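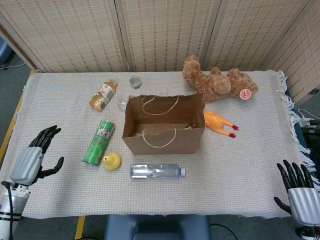
Session 4: Packing a mixed bag

These notes go with the second half of the household skills unit. Read them before the practical. Bring the sheet from September on folding and stacking as well, as we will use the same marking scheme.

What the session covers

A mixed bag is a bag holding things that don't belong to one set: something hard, something soft, something that can break, something that rolls. Grocery packing is taught everywhere and is fairly easy, as boxes and tins have flat faces. The mixed bag comes up more often at home, when you are moving rooms, sending a child to stay with grandparents or dropping things at the op shop.

The practice table has an upright brown paper bag with two white twisted handles, a teddy bear, a rubber chicken, a bottle, a snack can, a small glass jar with a metal lid and a clear plastic cup. One small dark brown item is already in the bag. Leave it where it is and pack with it in mind.

Sorting before packing

Sort by how a thing behaves under weight. Size comes second. We use four groups.

Hard and heavy. Full bottles, full tins, books. These go on the bottom. Lift each one before you decide, as an empty bottle belongs in another group.

Hard and light. Snack cans, empty tins, plastic tubs. They can carry a bit of weight on the end but dent easily along the side.

Breakable. Glass jars, mugs, thin plastic cups. A thin cup won't cut anyone but it will crack if a bottle leans on it.

Soft. Plush toys, tea towels, rubber toys. These fill gaps and separate the hard things. Rubber is heavier than it looks and springs back, so treat a rubber toy as padding for the sides and keep it off the top.

Paper bags in particular

Paper holds well straight down and badly at the corners. The usual failure is a corner punched through by the rim of a can or the base of a bottle. The second most common is a handle pulling away at the glue patch, usually when the bag is lifted by one handle.

Open the bag fully and push the base flat with your palm. Check inside for a folded seam that hasn't dropped. Check that both handles are well stuck down.

Don't put anything damp in a paper bag. Wipe jars and bottles first, including the base.

Order of work

1. Clear a space beside the bag for sorting. On a woven cloth, keep the bag well in from the fringe so that it isn't dragged when someone brushes past.

2. Stand cylinders up if they will stand. If they have to lie down, turn them so they can't roll toward the edge.

3. Place the heaviest item upright against one wall of the bag.

4. Put the next heaviest against the opposite wall. The bag should stand without leaning – if it leans, swap them now.

5. Slide a soft item down between the two.

6. Set the jar in with its lid up, touching soft material on at least two sides.

7. Nest small light things. The cup can go over the top of the jar if it fits without being forced.

8. Finish with the largest soft item. A bear goes in seated, legs first, so the head can be gripped when unpacking.

9. Lift with both handles together, one hand under the base for the first lift.

Timing and marking

You have 8 minutes for the bag, including sorting. The task is marked out of 30. Most marks are for weight placement and for protecting the breakables. There are no marks for speed, though going over time loses two.

Satish Tiwari will mark the first group and Hamdia Admasu the second. They use the same sheet. If you think a mark is wrong, raise it before the bag is unpacked, while the order can still be checked.

Common errors from last year

Dropping the snack can in last, on its side, on top of the jar.

Squashing the soft toy into the bottom to get it out of the way. It takes up the space the bottle needs and the whole load ends up top-heavy.

Packing above the rim. The handles then can't meet and the bag has to be hugged.

Written task

Due 1st October, no more than 500 words. Choose six things from one room at home, at least one breakable and one soft. Give your packing order for a paper bag, then say what you would change for a cloth bag of the same size. A labelled sketch is welcome and isn't included in the word limit.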